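Who Writes These Things, Anyway?

I read obituaries. I've done it since I was in my twenties, first in the paper my landlady left on the stairs and now on my phone, over breakfast, before the news. My husband thinks it's morbid. I think it's the only part of a local paper where a person gets a beginning, a middle and an end in the same column.

But the longer I read them the less I believe them.

I don't mean the dates. The dates are usually right, though my great-uncle was buried under a birth year he'd made up to get a job. I mean the adjectives. Everybody was devoted. Everybody never met a stranger. In Rurnden, where I grew up, I can't recall one person who died after a short temper or a long grudge, and I went to school with the children of several.

Last week I sat down with my cousin Nerys Gough to write one for our aunt, Naledi Cele, and I found out how the sausage gets made. The funeral home sent a form. It had a box for church, a box for military service, a box for clubs, and a box called "Hobbies and passions." The form told us we had 500 words before the price went up. I asked who had decided on those boxes and the man on the phone said it was just what families liked. I'd like to meet those families.

Aunt Naledi didn't belong to a club. She worked 5 years in the office at Trultico and hated it, then ran the alterations counter at Nkuna Cleaners until her knees quit. She was married twice and spoke well of one of them. She liked driving at night with the radio off. Try getting that into a box.

Nerys wanted "avid gardener." I said she had one tomato plant and she cursed at it. Nerys said that's what people put. We went back and forth over that for most of an evening, and I'm sorry to say I got loud.
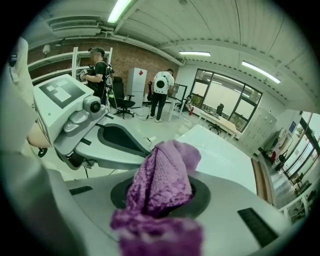
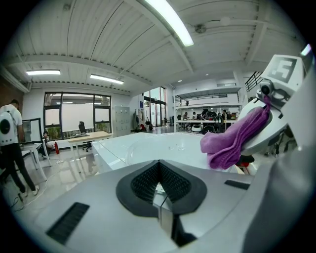 A purple towel, both times.

The other thing I've come to distrust is the phrase "passed away peacefully, surrounded by family." Maybe so. I was in the room for two deaths and neither one struck me as peaceful, and at one of them half the family was down the hall arguing about parking. I understand why people write it. They want it to have been that way, and they want the cousins out of state to think it was. Still, when I see it ten times on one page I start to wonder what it's worth to anybody.

Then there's the list of survivors, which is where the real fighting happens. Who gets named, who gets "and many nieces and nephews," whose second wife goes in parentheses. Our aunt had a companion for the last stretch of her life, a retired piano tuner named Brunello Parisi, and there were people on the phone telling me he should be "special friend." He's 62 and he drove her to every appointment she had. I put him first. I expect to hear about it at Easter.

There's software for this now too. The funeral home offered us something called Trilum, where you type in a few facts and it hands you a finished tribute. I tried it, out of spite mostly. I gave it her name, her jobs and the tomato plant. It told me she had "a nurturing spirit that blossomed in her garden." I read it to Nerys in a flat voice and she finally gave up on the avid gardener, so I guess I owe it that much.

What we ran in the end was short. It said where she was born and who her parents were. It said she could take in a suit jacket so you couldn't find the seam, and that she didn't care for being hugged, and that Brunello was with her. We left out the part about the night driving because Nerys said people would think she was strange. I gave in on that one and I wish I hadn't.

A neighbor of hers, Svenja Eder, called me the day it ran. She said it was the first one she'd read in years that sounded like the person. Then she said it was a little cold, and didn't I want to mention her faith. I told her our aunt hadn't set foot in a church since the second wedding. Svenja said that wasn't the point.

I've started a draft of my own. It's in the kitchen drawer with the batteries, and Nerys knows where to find it. So far it has my name, my parents' names, and a sentence saying I was not an avid anything. I'm leaving the survivors blank until I see who behaves.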